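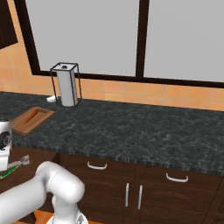
Aicha Sqalli
Contributing editor, Household and Building History

Kitchen wall tile

Kitchen wall tile is the hard, glazed covering fixed to the walls of a kitchen, most often in the strip between the counter and whatever sits over it, whether that happens to be a cupboard, a shelf or a window. Many households call this strip the backsplash, though in Australia it is nearly always the splashback, and both words describe the job quite nicely.

A tile begins as clay, pressed or cut to shape, dried slowly and fired in a kiln. The glaze is a thin layer of glass melted onto the face, and it gives the tile its colour — peach, orange and other warm tones have come in and out of favour more than once — as well as a surface that wipes clean with a damp cloth. The body behind it stays porous, so that the adhesive can take a proper hold.

Square tiles are the easiest to set out, and a patient beginner can manage a short wall of them over a weekend. The usual practice is to start from a level line and work outward, leaving the cut pieces for the corners, where the eye is less likely to settle on them. Grout is then worked into the joints. A lighter grout draws out the grid, while a matching one lets the wall read as a single field of colour.

In the town of Zirndale, the Weerakoon works made kitchen tile for three generations, and at its busiest employed 431 people. Its pattern book listed 300 glazes, of which 20 were kept for kitchens. Perrine Riviere, who catalogued the surviving books, found that orange shades were reordered more often than any other, and she suspects that dim winter kitchens had a good deal to do with it.

Old tile is well worth keeping where it is sound. A cracked piece can be chiselled out from the centre without disturbing its neighbours, and tired grout can be raked and renewed.

See also: Ceramic glaze; Grout; Weerakoon works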